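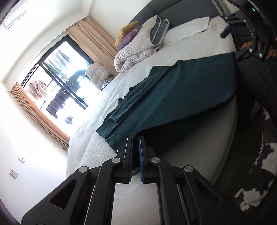 06/02/2025

Back on the gripper all day. I had promised myself the morning for the accounts and didn't open them.

It was dragging again. Squeeze the trigger and the right jaw sets off a shade before the left, so by the time they meet the gap has wandered over to one side, and anything thin gets nudged along the sheet when it ought to be picked up. Herkine's setup sheet says the jaws are "self-centring by design". I have read that line enough times to dislike it. They are self-centring on the day they leave the bench, and after that they are as centred as whoever last had the screwdriver.

Did the whole thing in order for once, because last time I went straight to the pads, changed them, and had to undo it all when the fault was further down.

So, first, the rail. Wiped it dry with a lint-free cloth and ran the carriage up and down by hand with the linkage let go on both sides. Smooth for most of its length, then a sticky place near the bottom. Fluff. It is always fluff. Fleece is the worst for it; it sheds into everything, and then the oil turns it into a sort of felt. The sheet says to put a drop of light oil on the rail every week. I have stopped doing that and I'm not going back to it. A dry rail gets dusty and you blow the dust off. An oiled rail in a bedroom gets a beard. If Herkine want to argue they can come and work on somebody's bedding for a week and see.

Picked the felt out with a cocktail stick, wiped again, ran it again. Better. Still not what I would call free, but better.

Then the pivots. Took the right-hand side first. The inner screw had backed off by a good bit, enough that I could rock the link with a fingertip. The outer one was tight, in fact too tight, which I suspect was me in January being cross. There is supposed to be a torque figure for these and I have never found it. Etley told me on the phone that it was in the manual. It isn't in the manual. They then said it was in the newer manual, and would I like that, and I said yes, and that was before Christmas.

My own way, which I write here so I stop working it out from scratch: nip the screw up until the link just binds, back it off until the link falls under its own weight when I tip the body over, then stop. Don't go back for another touch. Put the threadlock on before, not after — I have tried wicking it in after and all it does is creep into the joint. Used the Brunton stuff, the low strength. The tin (well, bottle) claims it will hold through "all normal vibration". We'll see. The last lot claimed much the same and I was finding loose screws inside a fortnight.

Left side was nearly right already, which made me suspicious, so I took it apart anyway. Clean, dry, a bit of polish on the washer. Put it back. Half an hour I won't see again, though I suppose I would only have lain awake wondering.

Waited for the threadlock. Had soup.

After that, the zero. Closed the jaws on the feeler strip, slackened the clamp on the carriage, let the two fingers find each other, clamped up. Tried it. Off to the right by a hair. Slackened it again, held the left finger in with my thumb while I clamped, tried it, off to the left by a hair. I did this 11 times. I know because I had started making pencil marks on the back of an envelope out of spite. On the last go it came good and I did nothing different that I could name, so I haven't learned anything from it except that the clamp pulls a little as it bites and you have to get lucky or lean on it. I leaned on it the opposite way in the end. Perhaps that's the trick. I'd want to see it work a second time before I believed it.

Pads next. The left is the thin dark one it came with. The right is the blue, from Dremamier, which I put on in the autumn when the original peeled. They were very pleased with the blue. Grips cotton, grips fleece, leaves no mark, lasts for ever. Now, it does grip cotton. I'll give them that. What it doesn't do is let go. Open the jaws on a fitted sheet and the sheet comes along for a little ride on the right-hand side before it drops, and if you were trying to lay an edge down straight, you haven't. The dark pad lets go cleanly and slips a bit on the pick. So I have one pad that won't hold and one that won't release, and between them they very nearly make one decent pad. I have thought of swapping the left to blue as well, so at least it would misbehave evenly. I asked Dremamier whether anyone runs them as a pair and got a leaflet back.

Cleaned both with a damp cloth and nothing else. No spirit on the blue, it goes shiny. No washing-up liquid on the dark one, that was how the first right-hand pad came away. Checked the edges with a thumbnail. The blue one is sound all the way along. The dark one is just starting to think about lifting at the tip, and I pressed it down and told it to wait until the weekend.

Then tried it on the bed, because the bench is no test at all. On the bench it picks up a folded duster and everyone says well done. A bed gives under you. You come down at the sheet, the mattress sinks, the tips go in further than you meant, and what you close on is a roll of sheet when you wanted the edge of the thing lying on it. Most of what I read about this tool is written by people who seem to own only tables.

Small things first. I tried it on socks and flannels and a scrap of fleece I keep for the purpose. Good on the flannel, fair on the fleece, poor on the socks, which roll. Then the edge of the blanket. Came in low and flat with the tips just short of the sheet and it took the edge cleanly on the first attempt and I was so surprised I let go. Second attempt it took sheet and blanket both. Third, only sheet. So I'm not going to sit here and write that it's fixed.

What I do think is that the centring fault has gone. Both jaws were moving together every time I looked down at them, and the bad picks were bad picks, the sort I could blame on my wrist. That's a different kind of trouble and I would sooner have it. The drag at the trigger is less as well. I put the spring gauge on it and wrote down 210 grams, and that's under where it was after the last clean, though the gauge is a cheap one meant for fishing and I only half believe it.

The other question is whether it should need this much. Etley's line is that a hand tool gets knocked about and must be set more often than one bolted to an arm. Fair enough as far as it goes. But I have had hedge clippers since I moved in here, with a linkage not so very different, and they have been left out in the rain and dropped off the shed roof and I have tightened them twice. The gripper lives in a padded case and I'm at it every couple of weeks. Something in the design is too dainty for the job, and I think it's the bore of the inner links, where the wear always shows first. Said so to Herkine in June. They thanked me for my feedback.

I did look up what a new pair of links would cost. I won't write it down, it will only annoy me again. Two links, mind, and two bushes that ought to come with them and don't. They'd arrive from Etley in a box big enough for a toaster and I would still have to do the zero.

Things to do, before I forget:

- Left pad, tip lifting. Glue or replace. Not the clear glue.
- Mark the pivot heads with paint so I can see at a glance if they've turned. Should have done it today and had put the paint away by then.
- Ring Etley about the manual. Ask for the torque figure in so many words and don't get drawn into anything else.
- New cloths. The blue ones shed as badly as the fleece.
- Try leaning on the clamp again and write down which way.

On that last one: I was pushing towards the left finger as I tightened. I think. It was towards the window anyway, and I was sitting on the far side of the bench with the tool upside down, so it could be either. I'll have to do it all over again to find out.

Packed it away with the jaws a little open, as the sheet advises, to save the pads from taking a set. I'm doubtful about that too. The old right-hand pad was stored open its whole life and took a set regardless. But it costs nothing, and if I leave them shut and the pads go flat they'll say it was that.

Hands smell of threadlock. Accounts still in the drawer. Cold tonight, and I never brought the washing in.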